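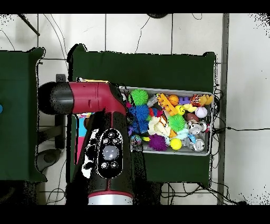
Talik Sorting Station, trial unit
Pre-use safety checklist with reviewer's comments
Supplied by Esus, on trial until the end of April

Please go through the whole sheet before the first run of the day, and again if the station has been left standing over lunch. I've put my comments under each item, and I'm afraid some of them run on a bit, but I would so much rather you had too much to read than too little!

1. Floor and cables
Result: Needs attention
Comment: Cables run across the tile between the tables, and that's just where people like to walk. Please get them into covers before we invite any visitors over. The quote from Skevov for floor channel is in the trial folder, and it seemed quite reasonable to me.

2. Tables and cloths
Result: Pass
Comment: Give each table a gentle push at the corner. The green cloths should lie flat, with no folds under the tray (a fold will tip it more than you'd think).

3. Arm housing and joints
Result: Pass
Comment: Wipe the housing down first, because fingerprints look an awful lot like hairline cracks on a glossy finish. I spent a good part of a morning worrying over one. Talik's booklet asks for a full joint service at 2,000 hours, and our trial unit is nowhere near that.

4. Cuff buttons
Result: Pass
Comment: Press each one with the arm powered but paused. They should all spring back the same way. If one feels sticky, write it down and leave the arm paused until Esus has called you back. They've been very kind on the phone, every time.

5. Gripper fingers and drop box
Result: Pass, with a note 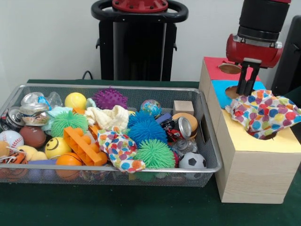

Soft cloth is the thing to watch. It likes to bunch up at an opening, so pause the arm before you reach in to clear it, even if it only needs a little tug. Finger force was set to 27 on the Talik scale, and I'd ask everyone to leave it there for the rest of the trial.

6. Tray contents
Result: Needs attention

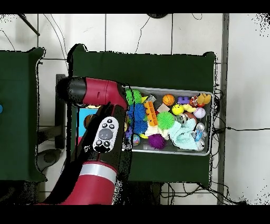 Item 6: mixed load in the tray, with cloth lying over the toys.

Comment: Take out any can or bottle with a sharp edge, and shake out the cloths before they go back in. I'd also like the load brought down to 70 percent of what we have been using, at least until the Yadav guarding kit arrives.

7. Emergency stop
Result: Pass
Comment: Test it 2 times, once at rest and once at slow speed, and reset fully in between.

Open actions: cable covers (item 1), lighter tray load (item 6). Please initial the paper copy when either one is done.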